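Bench glassware and pipetting equipment

Bench glassware and pipetting equipment are the everyday vessels and tools used to hold, mix and move small amounts of liquid in a laboratory. A basic set has a beaker, an Erlenmeyer flask, a row of test tubes in a rack, one or more micropipettes on a stand, and a box of disposable tips. Such sets are found in schools, clinics and research laboratories, and makers such as Lestodura sell them as starter kits.

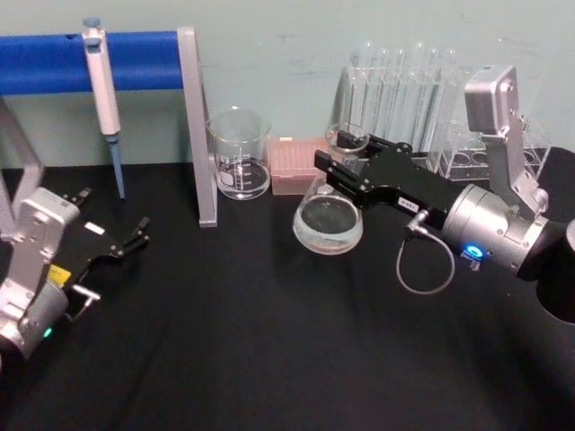
The beaker is a straight-sided cylinder with a flat bottom and usually a small lip for pouring. It is used for rough mixing, for rinsing and for keeping a little liquid within reach. Graduations are often printed in white, as on the beaker between the pipette stand and the pink tip box, and give only an approximate volume. Test tubes are kept upright in a rack; a clear acrylic rack like the one against the wall leaves the glass visible from top to bottom.

Erlenmeyer flask

The Erlenmeyer flask has a wide, flat base, sloping sides and a narrow neck. The shape allows the contents to be swirled with little risk of spilling, and the neck can take a stopper. Flasks are commonly lifted by the neck or the upper part of the cone – heavy ones should also be supported from below.

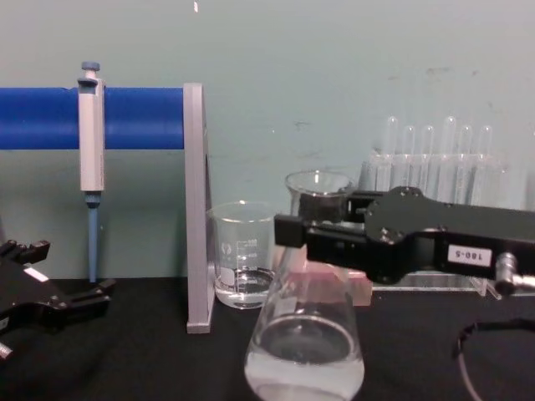
Erlenmeyer flask and graduated beaker, both containing clear liquid, with a micropipette on its stand.

Micropipettes

A single-channel micropipette draws up one measured volume at a time. Pressing the plunger to its first stop and letting it rise slowly fills the tip; pressing past that stop empties it. Most laboratories own several sizes, each covering its own range of volumes.

Between uses the pipette is hung upright on a stand. Bar stands, such as the Jusoslow type, hold the pipette by the hook on its upper body, while carousel stands hold several in a circle. 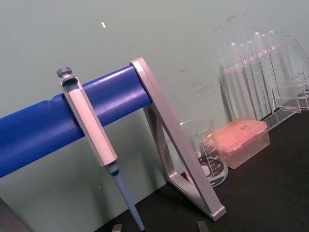 Laying a pipette flat with liquid in the tip can let the liquid run back into the shaft, where it may damage the seal. Tips are thrown away after use and are picked up directly from the box by pressing the shaft into them. In her handbook for teaching laboratories, Mireille Renaud advises closing the lid of the tip box after each tip is taken. She also suggests placing the box on the side of the working hand.

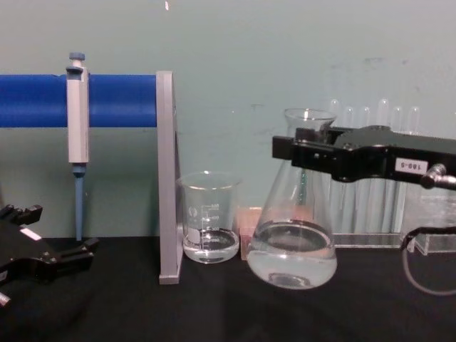
Cleaning and storage

Glassware is washed with mild detergent, rinsed with tap water and then with purified water, and left to drain upside down. Chipped or cracked pieces are discarded. Micropipettes are wiped on the outside and checked from time to time by weighing the water they deliver.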